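# A wall hook bag station for a small trash can

I've lined trash cans with shopping bags for years, and it took one adhesive hook to make me love doing it. The used bag comes out, the next one is already hanging at hand height, and the whole swap takes me about 20 seconds. I have this going in the craft room at our Wotholm place and I'm itching to do the hallway next!

## What you need

- a small round wastebasket
- plastic shopping bags with handles (the thank-you kind are a great size)
- one small adhesive wall hook
- a clip for the handles
- blue painter's tape
- a bit of red tape

## Putting up the hook

Set the basket against the wall where you want it to live. Wipe the wall above it with a dry cloth, press the hook on firmly, and hold it for 30 seconds. Then leave it alone for a while – the packet on mine said an hour, and I went off and made lunch.

Stick a short strip of red tape to the wall just above the hook. If the hook ever drops off, you'll know exactly where it goes back.

Gather both handles of a bag, clip them together, and hang the bag up.

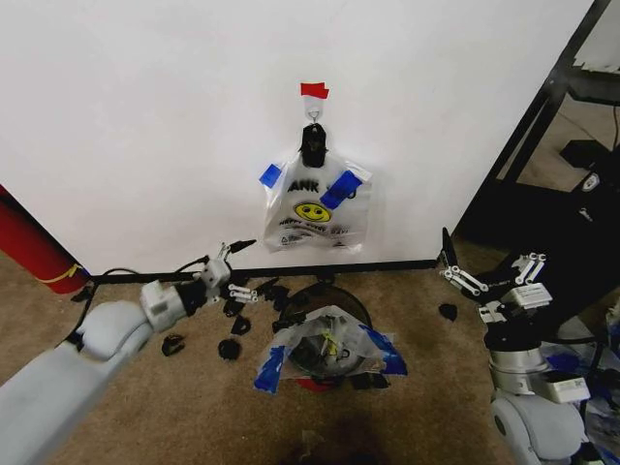
I tried the basket off to one side at first, and I kept dropping scraps on the carpet. Straight under the hook is so much better. Keep the bag high enough that you can still reach into the basket without brushing it, and mark your tape spots while the bag is still smooth (a crumpled bag fights you the whole way).

## Changing the liner

1. Peel the tape off the old liner, gather up the rim, lift it out and tie it.
2. Take a fresh bag and shake it open. A good snap of air does wonders!
3. Hold the rim at both sides and pull it wide over the basket.
4. Lower it down, working the rim around the outside a little at a time.
5. Tape it on the left and on the right.
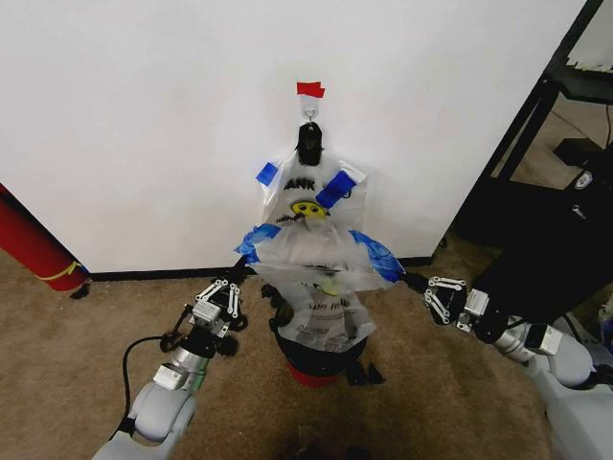
Go easy on the stretching, especially with thin bags. If one side keeps popping up, you've probably pulled too much over the other side, so let some slack back across before you tape. Fold one end of each piece of tape under to make a little tab, and next time it peels right off.

I keep 4 spare bags folded flat in the drawer, and they last me well into the month. When November comes and the gift wrapping starts, I double that – ribbon ends fill a small basket amazingly fast.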